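Cusance Hotel: Questions from Our Guests

Is parking included in the room price?
Parking costs 20 dollars per night. Please ask for the ticket when you check in.

How far is it to the Tarkow concert hall?
It is a walk of 9 minutes. The last tram back leaves shortly after midnight.

Can I bring my dog?
Yes, up to two dogs in each room. Please write this in your booking.
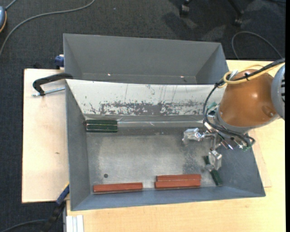
Do you serve breakfast on the day of departure?
Yes, also for early guests. Tell the reception the evening before, and the kitchen will prepare a bag for you.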